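Three Winters with the Nirlow

Friday, January 27, 2023

Print this post | E-mail this post

So the car is finally on its wheels again, and I've had four or five people ask me to write up how it got there, and I keep putting it off because every time I sit down to type I think of one more thing that's still wrong with it. The horn, for instance. The horn works when you turn left. But it's Friday, there's ice on the driveway and I'm not taking it anywhere this weekend, so let's do it.

For anyone new around here: the car is a Nirlow coupe, the early kind with the narrow rear lights and the funny little fuel filler tucked behind the back window. My uncle raced one at club level when I was a kid, and I spent a lot of Sunday afternoons sitting on a cooler full of sandwiches watching him finish eighth. He was very good at eighth. He could start fourth or he could start twentieth, and come the flag there he'd be, waving at us. I thought it was the best-looking thing on the grid and I still do, although I now know how it's put together and I have some notes for the factory.

Mine isn't his. I looked for his for a long while and got as far as a man who remembered selling it to another man. Mine came out of a pole barn, number 228 painted on the doors in house paint, no engine cover, no passenger seat, and a mouse nest in the heater box that went on for what felt like a yard. The seller wanted $2,638 for it. I asked him how he'd arrived at that and he said it was what he owed on his roof. I tried to get him down to twenty-six even and he just looked at me, so I paid for the man's roof.

The first winter was all floor. I'd crawled around under it at the barn with a flashlight and a screwdriver and decided the floor was pretty decent, and if you want a measure of my judgment, when I pulled the carpet the driver's side came up with it. Not all of it! But enough that I could see my shoes. The inner sills had been patched, then the patches had been patched, and whoever did the last round had used pop rivets and a road sign. I kept the piece of road sign. You can make out most of a Y, so I'm guessing YIELD.

I'd never welded anything thinner than a trailer hitch before that, and I blew holes in a lot of good steel learning. What helped in the end was slowing way down and doing tacks all over the place, an inch here and an inch at the other end, then walking off for a coffee. My welds still look like a row of chewed gum but they're under the seam sealer now, and the doors shut. They didn't shut when I bought it. I braced the shell across the door openings before I cut anything, and I'd beg anybody starting on one of these to do the same, even if you're only planning to do one side.
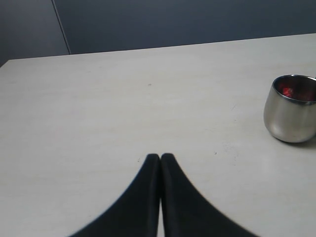 Ifeanyi Anozie

The second winter was the engine, and this is where I spent the money.

It was the right kind of engine for the car but a later one, and somebody had been in there before me with big ideas. It had the hot cam, or at least a hot cam, twin carbs that didn't match each other, and a head that had been skimmed so many times the pushrods were too long. It ran at the barn, sort of. It ran the way a dog runs on linoleum. The compression numbers were all over the map and number three had basically given up, so out it came.

I took the block to the machine shop at Ghoneim's, which is a forty-minute drive with the thing chained down in the back of a borrowed pickup. They'd done my neighbor's tractor. They bored it, lined up a set of pistons, and had a long talk with me over the counter about whether I wanted to race it or drive it. I said both. The guy wrote down "drive." He was right, and it saved me a bundle, because I'd gone in there ready to order the steel crank and the fancy rods and everything else in the back of the catalog. I came home with the stock crank, ground and polished and balanced with the flywheel, and I've never missed the other stuff for a second.

The carbs I did at home. I had the idea of finding a mate for the better of the two, then of finding a mate for the worse of the two, and after most of a year of swap meets I gave in and bought a matched pair from Troko, the parts people. They're new castings and you can tell, they've got a kind of chalky look next to the old ones, and a concours judge would have a stroke. But they balance! I set them with a bit of hose held up to my ear and they've stayed where I put them. The linkage took longer than the carbs did. There's a little return spring that has to hook onto a tab you can't see with a hand you can't fit in there, and I lost two of them someplace down between the manifold and the bulkhead. They're probably still in there. I'm sure I'll hear about it one day.

First start was in November, with the front of the car still bare, the radiator sitting on a milk crate, and my daughter holding the fire extinguisher with the pin already out (we had a talk about that afterward). It caught on the second go and scared the life out of both of us. No muffler, obviously. I let it run just long enough to see oil pressure and grin at it, then shut it off before the neighbors could get their shoes on.

Which brings me to this winter, and the wiring, and the paint.

I'm not going to say much about the wiring. I bought a loom, I laid it out down the hallway of my house, and I labeled both ends of every wire with masking tape. Then the masking tape dried up and fell off over the summer. If you take one thing from this post, use something better than masking tape. Most of it works. The gauges read, the wipers wipe, the brake lights come on when you brake. The horn I've already told you about. I think it's the slip ring behind the steering wheel, and I think I know which way round I put it, and I don't want to take the wheel off again till it's warm out.

The paint I went back and forth on for ages. The car left the factory in a sort of porridge color, and I scraped enough off under the dash to be sure of it. Then at some point it had been red, and then a darker red, then white with the numbers. People who care about this kind of thing told me I should go back to the porridge. I tried. I sprayed one fender in it and looked at it every morning for a week and just couldn't. So it's dark green, the same as my uncle's was, and I've left the doors plain for now. I've got the old number traced on brown paper in case I want to put the 228 back on. I go back and forth on that too.

As for actually driving it, I've had it out three times. Once to the end of the road and back. Once to the gas station, where I stood there for twenty minutes talking to a guy who'd had one in college and wanted to tell me about the clutch. And once, on a dry Sunday before the cold came in, out along the reservoir to Illier and home again, 72 miles round trip on the odometer, with the window down and my hat pulled over my ears. It pulls a little to the right under braking. There's a drumming noise from the back somewhere that comes in at fifty-five and goes away at sixty, so I spent a fair bit of the trip at sixty. The gearbox whines in second, but they all whine in second, my uncle's did, and I swear when I heard it I could smell the sandwiches.

I do want to put it on a track. There's a hill climb in the spring that takes pretty much anything with a roll bar and a helmet in it, and I've sent off for the forms. I still need the roll bar. I need a proper seat too, and harness mounts, and a battery cutoff someplace a marshal can reach it, and I'd like to go through the rear brakes again before I point it up anything steep. My wife has asked me for a number on all that and I've told her I'm working on it, and I am, in the sense that I've got a pencil.

A few people wrote in after the last post asking about the windshield rubber. I bought the cheaper one. It leaks at the bottom corner on the passenger side, so buy the other one. And whoever it was that asked about the heater box: I soaked it in the utility sink for two days, I repainted it inside and out, and I put new foam on the flap. On a damp morning with the fan on you can still tell there were mice.

Next thing on the list is the drumming. I'm thinking prop shaft, or possibly a wheel bearing, and I'll get it up on stands as soon as I can feel my fingers in that garage. If anybody's been through this on a Nirlow, leave me a comment, especially if it turned out to be something cheap.

Print this post | E-mail this post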